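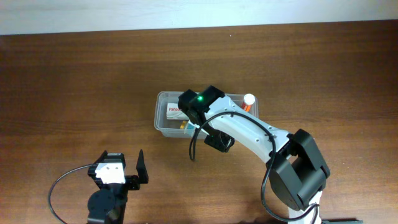
Page last changed: Saturday, June 15, 2019

Two Grippers, One Tray

Clear plastic is a poor thing to ask a small arm to work around. The walls of a frosted tray give a camera little to hold on to, and the rim is easy to clip on the way down. Diane Pelletier has built her bench comparison around it anyway, using a shallow rectangular tray, a Panado box laid toward one end and a small bottle with a white cap standing at the other.

Pelletier runs the test bench at Kivdale, which buys light arms for sorting work and returns most of them. The present trial covers two finger sets, one from Pitwood and one from McKinnon, driven by the same controller, a Gasta unit on firmware build 2515. Each set gets the same objects and the same tray. The operator may correct the approach up to 3 times before the attempt is scored as a miss.

The box is the easier target on paper. Its sides are flat and the carton tolerates some squeeze. The trouble is its position. Lying down, it sits inside the tray, so the finger has to drop within the walls and still leave room to close. The Pitwood finger is narrow at the tip and clears the wall at most wrist angles. The McKinnon finger is broader and needs the wrist turned before descent, at a cost of some 8 seconds per attempt.

The bottle reverses the order. A narrow tip on a round body lets it swing, and Pelletier logged repeated rotation with the Pitwood set when the grip landed above the midline. The McKinnon pad spreads the load and holds the bottle upright through the lift. Gripping by the cap was tried in November and dropped from the protocol.

Cable routing affected the scores more than either supplier's data sheet would suggest. The wrist cable hangs in a wide loop in front of the tray, and at full reach it can touch the rim before the finger does. A shorter loop cured the contact but pulled on the connector when the wrist rolled. Pelletier settled on the long loop with a restricted roll range, and both finger sets were rerun under that limit.

Glare is the remaining variable. The wooden tabletop throws glossy patches, and the overhead view reads a few of them as tray edges. A matte sheet under the tray is scheduled for the next round, along with a lower exposure setting.

Kivdale has not chosen a supplier. Pelletier's interim note recommends the McKinnon pads for bottles and asks Pitwood for a wider tip on the same mount. The revised part is due before the matte sheet runs begin.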